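Home News Student Projects Events Contact

Tuesday, March 19, 2019
By Walter Paucar

Mustolville College robotics club heads to the Bermúdez Cup with a robot that folds laundry

I get to write this one myself, so please forgive the excitement: our student robotics club is going to the Bermúdez Cup! The entry is called Trernadico, and its job is to pick up a piece of cloth from a table and fold it. If you have ever watched a robot try to do this, you know why we are so proud (and why we have been a little short on sleep).

I have been the club's faculty advisor for a while now, and we have built the usual things. Line followers, a ball thrower, a cart that delivered mail to the wrong office. Last year the students told me they wanted to do something people have to do at home every week, and laundry won by a mile. I voted for dishes. I was outvoted, and I'm glad of it, because cloth doesn't break when you drop it.

The way they went about it still tickles me. Most of the work so far has been done by people. A student takes a hand-held gripper, squeezes the cloth with it, lifts, folds and lets go, and the software learns from the recording. Then another student does it again, a bit differently, and so on all afternoon.
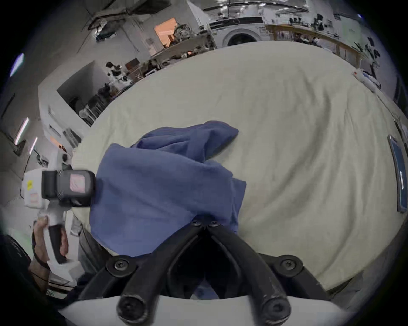
Hand-held grippers at the folding table, with the blue cloth waiting its turn.

The club has recorded more than 3,860 folds this school year. A fold only goes in the pile if the cloth starts out in a mess, so half of every session is spent crumpling things up on purpose, and I'm told there is an art to that too. The early recordings were too tidy. The students all crumpled the same way, and the first version of Trernadico got very good at one particular mess and hopeless at everything else. We threw out 231 recordings in January and did them over, with new club members doing the crumpling.

Speaking of new members, we are up to 40 students now, which is the most we have ever had, and plenty of them are not engineering majors. We have nursing students, a couple of history majors, and one young man who came in to borrow a screwdriver and stayed for the semester. You don't need to know any programming to work a gripper. You need steady hands and a good playlist, and arguing over the playlist has become a club activity of its own.

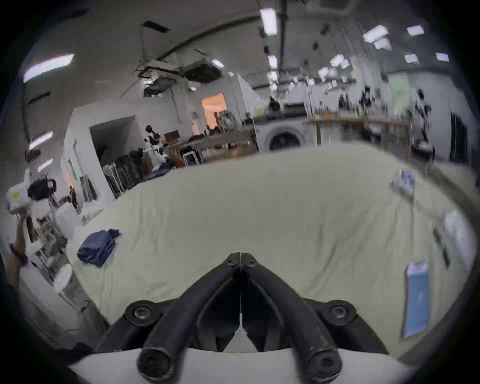 Sessions run on a simple rota. One pair folds, one pair watches and writes down anything odd, and then they swap. The swap was the students' idea and it has saved us more trouble than any piece of software, because tired people start folding fast, and fast folding makes for recordings the robot can't learn much from. We also stop for snacks, well away from the cloth. (There was an incident with cheese puffs. We lost two good towels.)

The Cup itself will be held in Markberg later this spring. Each team gets 2 rounds at the table. In the first one the robot works with cloth the team brings along, and in the second the judges hand over something the robot has never met before. That second round is the one keeping us up at night. Our practice scores are good with towels and plain squares of fabric, fair with pillowcases, and I would sooner not discuss fitted sheets. If the judges pull out a fitted sheet I may go sit in the van.

What I like best is how the students talk about their own hands now. They'll stop in the middle of a fold and ask each other which corner they went for first, and why, and whether they'd do it the same way at home. Parents have written to me about it. Several report that the laundry is getting done, and done out loud, with commentary.

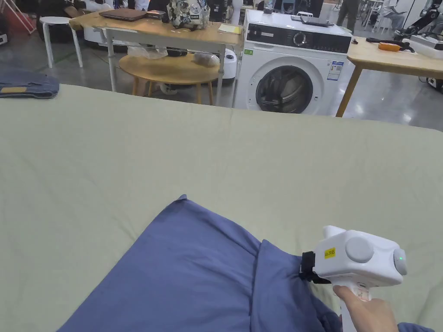 It was January before I quit grabbing the cloth right in the middle, one club member told me after practice, and once I started from a corner the whole thing got easier, and the robot's folds got better a couple of weeks later. "I taught it my bad habit and then I had to teach it out of it," she said. "Kind of embarrassing, but pretty cool."

I think that's about as good a description of the project as I could come up with, so I've put it on the poster.

We're holding an open practice before the team leaves for Markberg, and everyone in Mustolville is welcome to stop by, ask questions and try a few folds with the grippers. Kids are fine as long as a grown-up comes along. If you have old towels, pillowcases or napkins you can spare, please bring them, clean, in any color. Stripes are especially useful right now. Club members will be at the door to show you in, and I'll be the one at the back refolding everything.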